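The Key to the Small Court

A short story

The first notice came in December, under the door, folded in two. "Dear Residents of Colomon," it said, "the small court is closed until the question of the key is settled. Colomon Office." It was signed by Mrs. Kazlauskienė, with the long line under the name that she always made.

Dace Tamošiūnaitė read it standing in her coat. She lived in house 68, the last one before the fence, and from her kitchen she could see the small court very well. It had one net, one bench and one lamp. The big courts by the pool had new lamps and a booking list, and people from the front houses played there in white shoes. The small court had only the people from the back.

She had played on it for eleven years, mostly with old Mirkska. He was not a good player, but he was loyal. He came at seven in the evening with two rackets in case one of them would break, and in eleven years none of them broke. In autumn he went to live with his son, near the sea, and he took both rackets with him.

Dace put the notice on the refrigerator under a magnet. Then she went to the table and opened the drawer, and looked at the key.

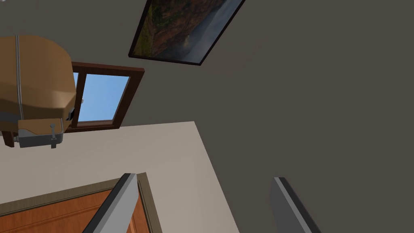

It was a plain key with a piece of blue tape around the head. Mirkska had given it to her on his last evening. "Keep it," he said. "They have another one in the office." She believed him, as one believes a person who is leaving and has his hat already on.

Now it seemed that they did not have another one in the office.

She could have walked there the same day. It was not far, past the pool and the mailboxes. But the next morning there was a second notice, and this one was less friendly. It said that the replacement of the lock would cost 153 dollars, that the price would be divided among the back houses, and that any person with information should come forward. Dace did not like the words "come forward." They made her think of school, where she had once come forward about a broken window and had to stand in the corridor until lunch.

So she waited. She told herself that she was waiting for a good moment.

In January she met Mrs. Kazlauskienė at the mailboxes. It was windy, and the old woman was holding her letters against her chest with both arms.

"You play, I remember," said Mrs. Kazlauskienė.

"I played. With Mr. Mirkska."

"He was a difficult man. He wrote me letters about the lamp. I have 40 letters about one lamp."

"Did you repair it?"

"Of course I repaired it. Then he wrote that it was too bright."

Dace laughed, and for a second she was ready to say it. The key was in her pocket. She had begun to carry it, she could not explain why, and her fingers were already on the tape. But a car from Cevton, the pool company, stopped beside them, and a young man leaned out and asked which pump it was that made the noise. Mrs. Kazlauskienė went with him to show it. One letter fell from her arms and Dace ran after her with it, and after that the moment was over.

That night she could not sleep well. At some hour she got up, made tea and sat by the window. The lamp over the small court was on. It lit the net, the bench and the closed gate, and she thought how much electricity was spent on a place where it was forbidden to go.

She took her racket from behind the door. It was cold outside, and she had put her coat over her pajamas. The gate opened without noise. She stood at the back line and hit the ball against the practice wall, first softly, and then, when no window became light, a little harder. The ball came back every time. Mirkska had never managed this, not even in his best summer.

She went again the next night, and the night after. She began to sleep in the afternoon. She bought better shoes. At her work in the dental office they asked if she was ill, and she answered that she was taking exercise, and they looked at her with respect.

On the ninth night, there was somebody on the bench.

"You drop your elbow," said Mrs. Kazlauskienė.

She was wearing a man's winter jacket and a fur hat, and a thermos stood next to her. Dace held the racket in front of her with both hands, as if it could cover her pajamas.

"How did you come in?" she asked. It was a stupid question, the gate was behind her, wide open.

"I came in after you. You don't lock it. Mirkska also didn't lock it, I wrote to him about this."

"I wanted to bring you the key."

"I know. You have wanted it for two months." Mrs. Kazlauskienė opened the thermos. "I live above the office. From my bathroom one can see the wall. The first night I thought it was a woodpecker."

Dace sat down at the other end of the bench. The tea was very sweet and had something in it which was not only tea. They drank from the same cup, because there was one.

"Why did you say nothing?" asked Dace.

"What should I say? The key was lost. Then it was not lost. If I write that it is found, they will ask where, and then we have a meeting." She wiped the cup with her glove. "I don't like the meetings. People bring their own chairs."

For a while they looked at the net. It was hanging low in the middle. Somebody had tied it there with a shoelace, in a double knot, and Dace knew whose shoelace it was.

"He was my partner too," said Mrs. Kazlauskienė. "Before you. Before the front courts were built. He served into the bushes."

"He still did."

"Good," said the old woman.

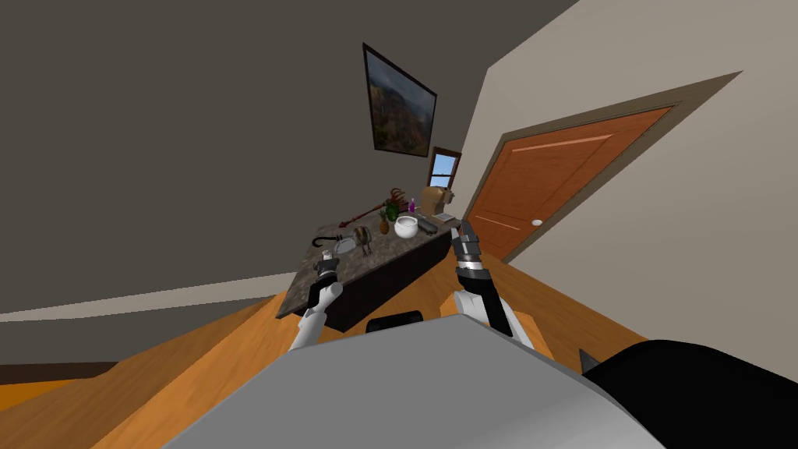

The Last Notice

It came on 14th February, under every door of the back houses. Dace heard it slide over the floor while she was tying her shoes.

"Dear Residents of Colomon," it said, "the question of the key is settled. The small court is open from seven in the morning until nine in the evening. After nine it is closed, and the lamp will be turned off. No new lock was bought and no money will be collected. Players are asked to close the gate behind them."

Under the signature, with its long line, there was one sentence more, added by pen. Dace went across the path in her socks and one shoe to look at the notice of her neighbor, which was still sticking out from under his door. His had no sentence.

She went back and read her own again.

"The lamp can be late sometimes," it said. "Bring a second racket, I gave mine to him."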